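Speaker notes - "Paying for the second cell"
Wycliffe Swai, Thursday, January 27, 2022

(Slide 1. Wait for people to sit down. Water on the left of the lectern.)

Good afternoon, and thank you for having me straight after lunch, which I know is a brave slot to give anyone. I look after the budget for our cloth-handling work at Pukar, and I'd like to spend my time on what we bought, what we forgot to buy, and what I'm asking for in March.

Start with the enclosure, as it's the cheapest part and the part people argue over most. Walls, floor board, aluminium posts and rails: 779 pounds, and I'd pay it again tomorrow.

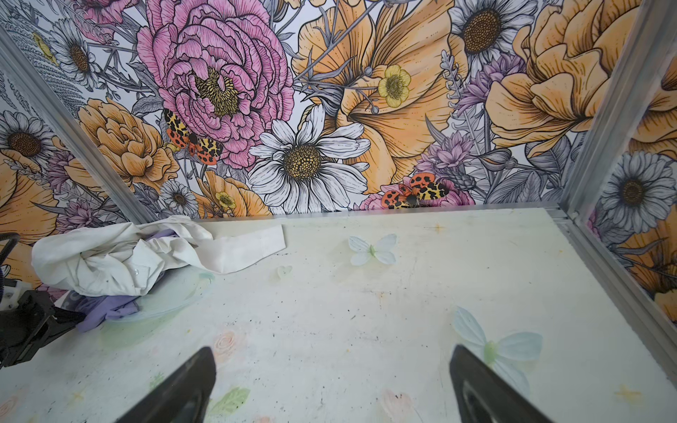

Cell one from the wrist camera, patterned walls fitted.

(Slide 2. Slow down here.)

Now, grippers. We had quotes from Vindia and from Arancibia, and I'm afraid I spent far too long comparing the headline prices. Vindia came in at 2,839 for the pair and Arancibia at 3,931, and on paper that's an easy choice. Then you ask each of them what a spare set of fingers costs, and how many weeks you'll wait for it, and the gap gets a good deal smaller!

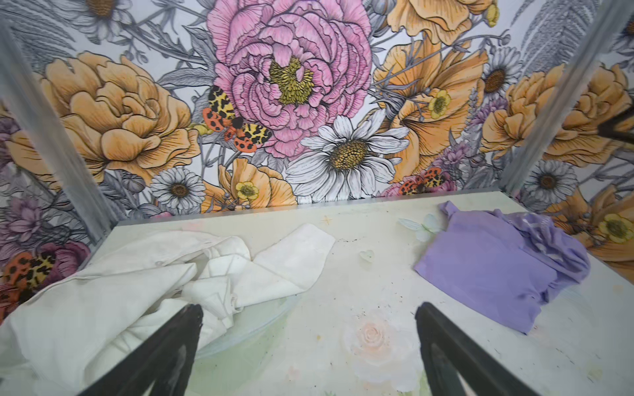
So please, ask for the spares list before you ask for a discount. I keep a separate line for fingers, cables and fixings, and it's roughly 2,000 for the year. It used to be tucked inside "sundries", where it was the first thing to be cut every single time.

(Slide 3. Mention Datix if anybody from the stores team is in.) 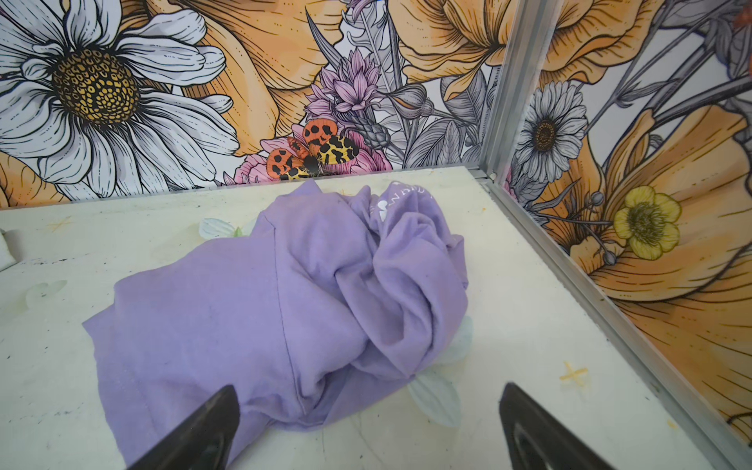

Consumables deserve a line too, and I'm rather fond of this one. For us that means clothes, and plain squares of cloth won't do for the whole plan. A T-shirt like the lavender one on the slide has a stitched seam and a bit of white printing up in the folds, and we want those awkward things in the mix. We log every garment in Datix along with the hardware, so when I come to reorder I have a list to work from - last year I had a carrier bag and a guess.

(Slide 4.)

Last one from me. Budget for two arms together, with the mounts and the cable runs on the same order. Leave room on the front rail as well, and measure it with the bases on.

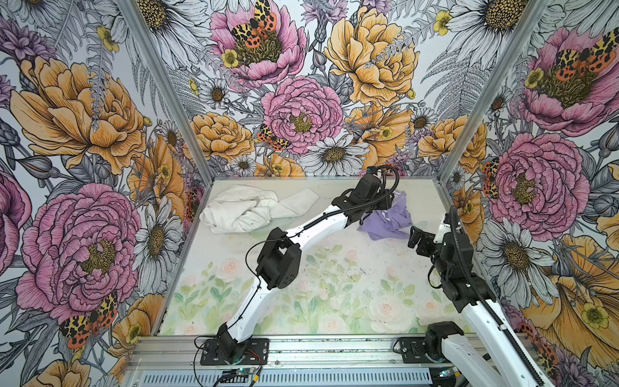 Both arms on the front rail, side camera view.

(Hand round the costings sheet. Questions, then tea.)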